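Notebook, returns sorting trial (Inard depot)
Search this site: enter words
Print this page | E-mail this page

Sun 16 September

I write this the same evening, because on Monday the people from Uter will ask and I will have forgotten half of it.

The arm is for the sorting bench at Inard, where returned bottles are today taken from the crates by hand. We still practice on a wooden table, not on the steel bench. Donnie Crichton has worked on that bench for 18 years and I asked him to tell me what he does with his hands. He could not tell me, he had to show me.
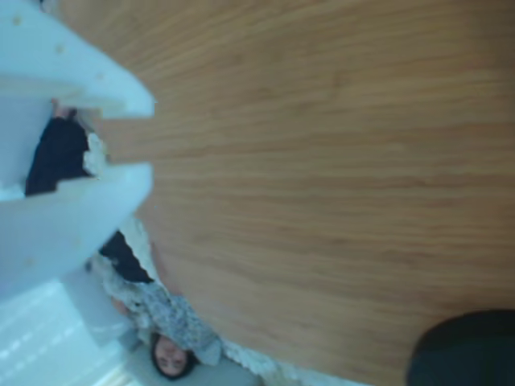 He feels the weight first. If there is liquid inside, it goes to the left side before he has even looked at it. Our arm has no such feeling. For now a person must take out the full ones before, and I have to write this clearly in the plan, or the work will be moved to somebody without any time for it.

Plastic bottles we tried with the Coca-Cola ones. I let the jaw come straight down between two of them and looked at the cable, which must keep enough loop on the side of the tray. Crinkled plastic is my worry. The force setting is 58 and I keep it until we have compared with 50.
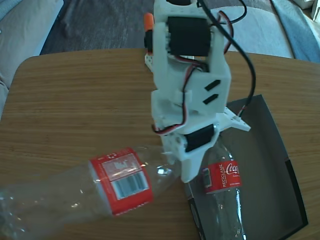
What changes for the bench

The shift has 323 crates on a normal day in July, says Alistair Dow. He wants that the persons now sorting will become "checkers". I asked what a checker does when the arm works well, and he had no answer yet. Donnie asked if a checker gets the same pay grade. This is a fair question and it must be answered before the installation.

Glass is still done by hand. It lies in a gray box with the paper still on it, and I am not ready to let the jaw close on a neck.

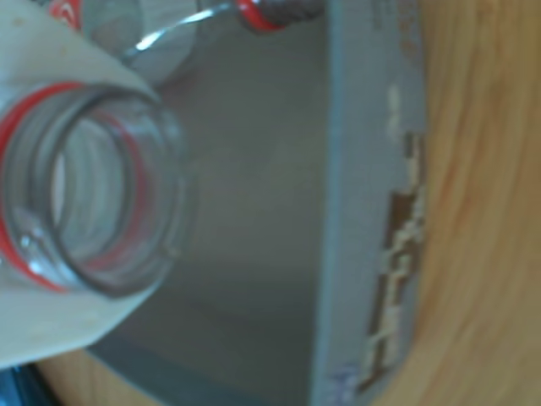

Dehghan thinks we could start with softer pads on the fingers. I agree, but then the pads must be cleaned, and cleaning must also be in somebody's hours. At Olteo they forgot this and the night shift did it in their break.

For plastic I prefer a grip at the shoulder, with the neck free. Then the red ring can be seen and a person can check it without stopping the arm.
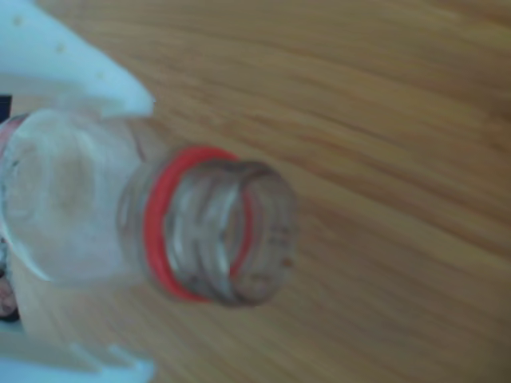 Donnie would like a stop button on both sides of the bench, as he is left-handed. I put it in the order.

To do: compare 58 and 50, ask Alistair about the pay grade in writing, find out who cleans the pads.

Contact | Copyright Inard, all rights reserved | Back to top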